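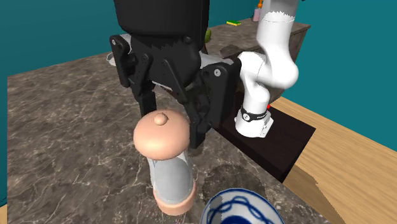
Pepper grinder on the gray marble countertop.

Rental Kitchen Safety Checklist, with inspector's comments
Property: Duan flats, Posudthorpe, upper unit
Walked by: Bernadette Pruvost
Date: 1/17/19
Copy to: Mounir Metwally (owner), Zarmeena Paracha (letting)

Marks used: OK, FIX, or DOUBT. I use DOUBT when someone has told me a thing is fine and I haven't seen any proof.

1. Smoke alarm outside kitchen door
DOUBT. It beeps when you press the button, which tells me the beeper works. There's no date on the case that I can read. The last report says "new." New when?

2. Carbon monoxide alarm
FIX. Listed on the inventory, not on the wall. The screw holes are there.

3. Fire extinguisher
FIX. Needle is in the green, but it hangs right over the stove, so you'd have to reach through the fire to get it. Move it to the doorway. I wrote the same thing last May.

4. Fire blanket
OK. Pulls out of the pouch in one tug. I put it back myself.

5. Gas shutoff
DOUBT. The handle turns. Mounir says the whole line was gone over by Josarov and came to $1,313. I'd like to see the paperwork that goes with a bill like that. So far I have the bill.

6. Range hood
FIX. Filter is thick with grease. The fan is loud on both speeds and won't hold a sheet of paper on either. Please don't replace the whole hood until somebody has tried washing the filter.

7. Outlets near the sink
FIX. The left one trips when tested and resets. The right one doesn't trip at all. A sticker on it says "protected." The sticker was wrong.
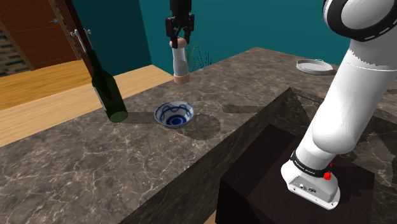 8. Hot water at the tap
OK, just. Too hot for small kids at the setting I found. Turned down, and the new setting is written on the heater tag.

9. Cabinet locks, under sink
FIX. Two were supplied, one is fitted. The drain cleaner is behind the door without one.

10. Floor by the back door
DOUBT. "Non-slip" according to the Plindusell brochure. I dripped some water on it and my shoe went sideways. Put a mat down and we can argue about the brochure later.

11. Way out
OK. Back door opens from inside without a key. Keep it that way, whatever the insurance salesman suggests.

12. Emergency numbers posted
FIX. The sheet still gives Mebrat Belay as the after-hours contact, and she left.

Cost note
Ismail Badawi's quote for the lot is $2,428. I'm not convinced. Items 2, 3, 9 and 12 are an afternoon's work and shouldn't get near $100 in parts. The outlet needs an electrician. Ask him to split the quote by item before anyone signs it.

Result: not passed. Call me back when 2, 3, 7 and 9 are done, and have the gas papers out on the table.

B. Pruvost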